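### 4.3 Do large pike account for the missing ducklings?

The claim that northern pike (*Esox lucius*) are emptying the Grallmont marshes of ducklings is older than any of the data used to support it. Anglers on the Grirkesura repeat it every spring, and it has made its way into two management plans, both of which cite the other. We looked for the first measurement behind it and could not find one.

The best evidence so far is Dehghan's diet survey, in which 564 pike stomachs were opened over three seasons. Two held the remains of waterfowl. In one of these the bird could be identified as a young mallard; in the other, only down and part of a foot were left. Most of the fish had eaten perch, roach or smaller pike, and a large share had eaten nothing at all. Supporters of the predation account argue that ducklings digest quickly and so are missed. That may be true of soft tissue. Feathers last longer than fish flesh in most published feeding trials, and it is hard to see why the bias should run only one way.

A stronger objection is that the fish were caught mainly in open water, while broods keep to the reed edge. We accept this. The survey says little about pike in less than a meter of water, and the few nets set there were pulled early because of weed. Anyone who wants to quote the stomach counts as proof that pike are harmless to ducks should read the netting table first.

The sighting records are weaker still. The Karimi logbook contains 1,244 entries for the marsh and the Akard inlet, and it has been used as if each entry were a separate event. Many are plainly repeats: the same splash, seen from two boats, written down twice under different times. Others record only that a brood was smaller than it had been the day before. A brood can shrink through cold rain, mink, gulls, herons, or a hen crossing to another channel with part of her young. Bakhtiari sorted the entries by what the observer reported seeing and what the observer concluded, and we follow her sorting here. Reports in which a fish was seen to take a bird make up a small group, and few of those give a length for the fish.

Length matters, as the argument depends on big pike. A fish has to fit its prey through its jaws, and a duckling more than a few weeks old is too deep in the body for most of the pike in the Grirkesura. The window is short. If pike were the main cause of loss, deaths should bunch in the first weeks after hatching and be worst where large pike are common. The first pattern is present, but cold weather and mink would produce it too. The second has never been tested, and the maps offered in its favor show where people fish.

We therefore treat pike predation on ducklings as real, poorly measured, and unproven as a cause of decline. Removing large pike from the marsh in March, as has been proposed, would also take out the fish that eat the most small pike, and we have seen no estimate of what would follow.
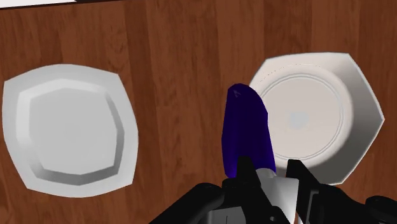 **FIGURES**

**Figure 2.** Two white plates on a wooden tabletop. Computer rendering.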